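Esel (household robot)

Esel is a two-armed chore robot from Vakulenko, and I keep this entry because I like following it – mostly through its simulator, Bindlow.

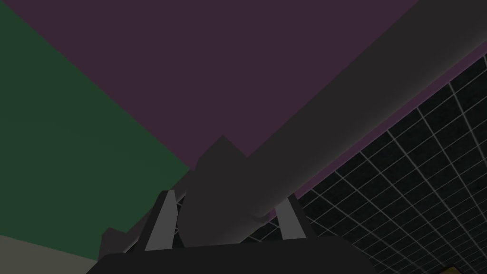

Tidying a room is the job I care about, and it's slow going. Ellanstead's trial listed 12 chores and Esel managed 3.

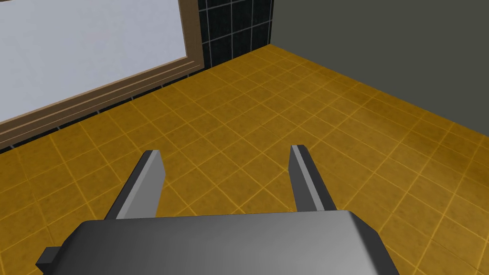 Floors sound easy, right? Give it square yellow tiles and bare gray wall and it still has to work out where to reach!
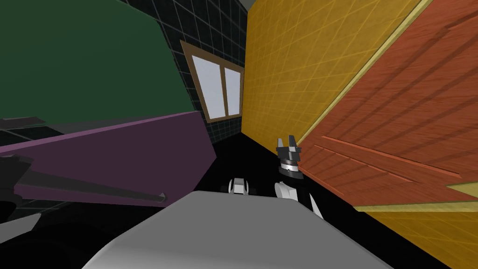

Right gripper raised, orange-red door to the right.

Can it do chores yet? I'd say a few.

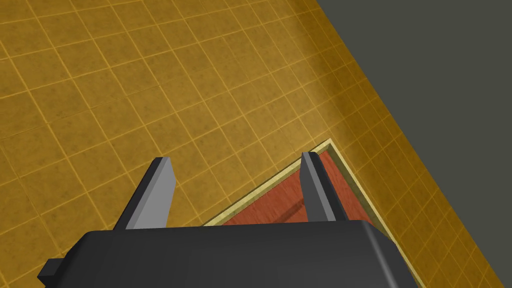 One reader wrote in that picking up is the easy half, and putting away will take years.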